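Plovport to open guided mushroom walks in the Skadora hills this October

June 7, 2018 – Plovport, a small tour company based in the town of Stestska, will run guided mushroom walks in the Skadora hills this fall. The walks start in October and booking is open now. Each one lasts half a day and ends with a cooked lunch at the Moldovan farmhouse, at the foot of the main trail.

The Skadora woods are mostly beech and oak, with a belt of spruce higher up. Local families have picked porcini, chanterelles and parasol mushrooms there for generations, but until now visitors have had no organized way to join in. Plovport has an agreement with the forest district that covers 17 walks over the season, with no more than seven guests on each.

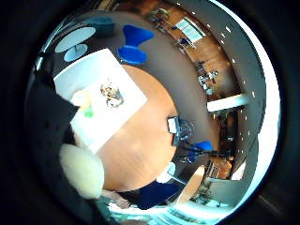

Do guests need to know anything about mushrooms before they come?

The walks are meant for beginners, and the guide checks every mushroom before it goes into a basket. Guests are shown how to look at the cap, the gills and the base of the stem, and how to tell the common edible kinds from the ones that grow near them and should be left alone. Anything the guide can't name for certain stays in the woods.

The lead guide is Irén Takács, who grew up in Stestska and has led hiking groups in the hills for 18 years. She will take all the walks in the first season.

"People ask me for a secret spot, and I don't have one," Takács said. "I go where it rained the week before. Some mornings we will fill the baskets and some mornings we will find a handful, and the people at the farmhouse know to keep a few jars of dried porcini ready."

The route climbs to 600 meters on forest paths and comes back down along the stream. It is not steep, but parts of it are muddy in the fall and boots are needed. Children are welcome if they can walk for three hours. Dogs can't be taken, under the terms of the forest permit. 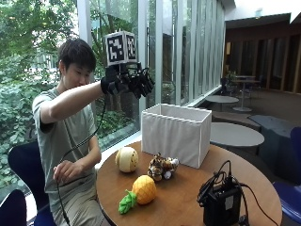
Lunch at the Moldovan farmhouse is mushroom soup, bread baked the same morning, sheep cheese and a plum cake. Meals without meat or dairy can be arranged if guests say so when they book. The group eats together, and before the food comes out the guide goes through the baskets once more and sorts what was picked. A round wooden table like the one where the young man in the T-shirt is sitting suits this part of the day well, as everyone can reach the middle and pass the mushrooms along. Short sleeves are fine indoors, but the woods are cold in the morning and guests should bring a jacket. Each guest may take home a small bag of what they found, within the limit set by the forest district.

Walks leave from the Plovport office in Stestska at 8 a.m. A van takes guests to the trailhead and brings them back after lunch. Baskets and knives are lent for the day. The price covers the guide, the van, the permit and the meal – drinks other than water and tea are paid for at the farmhouse.

If heavy wind closes the forest, guests can move to another date or have their money back. Rain alone does not cancel a walk.

Bookings can be made at the Plovport office or by phone. Groups that want a whole walk to themselves should ask early, as only a few dates have been set aside for this.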